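### 4.2 What the bench people do now

I spent most of April sitting at the back of the refurbishing floor at Ellstead, on a stool somebody lent me and then kept asking for back. We had planned this part of the study as a plain before-and-after comparison of time per machine. That plan lasted until the first coffee break, when it became pretty clear that the job itself had changed shape, and that timing it was only going to get us so far.

Before the Clelov arm came in, one person took a used workstation from the cart, opened it, pulled the parts, sorted them and signed the sheet. Six people worked that way, each at their own bench. Now two of them look after the arm in turns and the other four do intake, sorting and what everybody calls "the weird ones" -- machines with bent covers, odd screws or stickers over everything. The logs we were given cover 2,117 machines, and 876 of those were handed back to a person at some point. I was surprised by that second number (the floor manager was not).

The processor step is where the handover comes up most in my notes. The gripper has to come down into a pretty crowded chassis, with memory slots close to the socket and sheet metal over part of the board, and the person on shift watches the wrist view the whole time with one hand near the pause key. 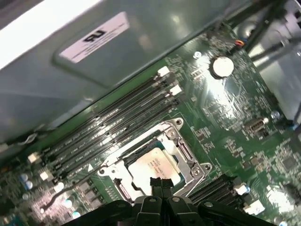 **Figure 1.** Wrist view at the processor step, with the gripper tip over the lower edge of the processor and its socket frame.

Sang Doãn told me the watching is more tiring than the pulling ever was. With a screwdriver in your hand, Sang said, you know when to rest, and with the arm "you're just kind of on call for your own bench." I heard versions of this from the others too, though Faraji Owino liked the arm shifts and swapped into them whenever the roster allowed. His wrists used to hurt by two in the afternoon and they don't anymore. I don't want to lose that in all the complaints!

What people missed most was talking. The old benches faced each other, and a lot of know-how went across the gap (which latches snap, which cases bite your knuckles). The arm station faces a wall. Trí Khương had started keeping a paper notebook there for the next person on shift, and by the end of my stay it had tips, gripes, a drawing of a stuck latch and one lunch order in it. The official handover form asks for a machine number and a fault code, so none of that would have fit.

Pay grades hadn't moved when I left. The two arm operators thought they should, and the sorters thought so too, for themselves -- they were the ones getting all the weird ones. I come back to the grading question in Section 5, along with the notes from the Zurnholm site, where the benches were left facing each other.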